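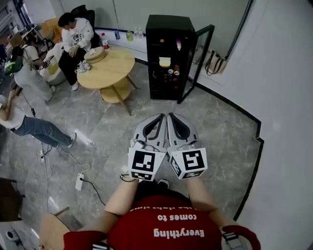

Drelterex sets new care routine for its hand-held grippers

March 12, 2020

Drelterex has put its paired hand-held grippers on a fixed maintenance schedule after a winter in which small faults kept eating into working time. The pair is used to record how people pick up and put down ordinary household things, and the recordings are then used to teach a robot arm at the company's Brivden site.

The new routine is the work of Blažena Tichý, who looks after the equipment. It starts before anyone picks up an object. The operator holds the two grippers side by side at chest height, fingers forward, and brings the tips close together. If one finger sits higher than the other, or the curved fingers don't line up, the gripper goes back to the bench.

Next come the pads. The black pads on the inside of the fingers are wiped with a dry cloth and checked for lifting corners. A pad that has started to peel is replaced at once. Tichý said the old habit of pressing it back down with a thumb cost the team most of a day in testing.

The white cubes on the backs of the grippers get the closest look. Each one carries black square codes that the tracking software reads to work out where the hand is. A scratch or a greasy fingerprint on a code can make the position jump. Operators are now asked to carry the grippers by the handles only and to leave the cubes alone.

"People grab the cube when they're putting it down, because it's the part that sticks out," Tichý said. "Then we get a recording where the left hand teleports."

Cables are the last item. They are to hang in a loose loop near the wrist, with enough slack for the operator to reach forward without pulling on the plug. Power strips and spare leads stay on the floor near the wall.

The finger springs have a longer interval. They are changed after 400 recordings, or sooner if the grip feels soft. The log for the current pair stood at 2273 recordings when the schedule was written and has since reached 2492. Both grippers get new springs together, even when only one is worn – mixing old and new made the two hands close at different speeds.

A full check takes three minutes when nothing is wrong. The results go into Nerus, the logging tool the company already uses for its robot arms.

Rezaei, which supplies the pads, will deliver a thicker version in May. Drelterex plans to fit it to the right gripper first and keep the present pads on the left for comparison.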